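About Wovum

Wovum Rugby Club plays amateur rugby union for women, men and juniors. The club was started by Houshang Amini and Bello Edet, who were looking for a place to train after work and could not find one near their homes. In the first season we had 17 players and we borrowed our shirts from Gurkari, the club across the river. They are still our good friends and also our hardest match of the year.

Today we have 2 senior teams and a junior section for children from seven years old. Austra Ozoliņš is head coach of the seniors. Tahmineh Vahidi leads the juniors and she is also the person to write to if your child wants to try a session. The first month is free of charge.

Training starts at 18.30 at the Trendero ground. Please bring boots, a mouthguard and warm clothes for afterwards. The changing rooms are open from 18.00.
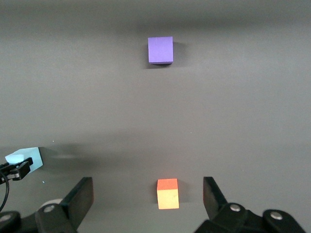 Coloured cubes on a grey table.

In April we hold our yearly members' meeting, where everybody may speak and vote. Questions about fees go to Amirhossein Mirzaei, our club secretary. New players are welcome during the whole season, also without experience.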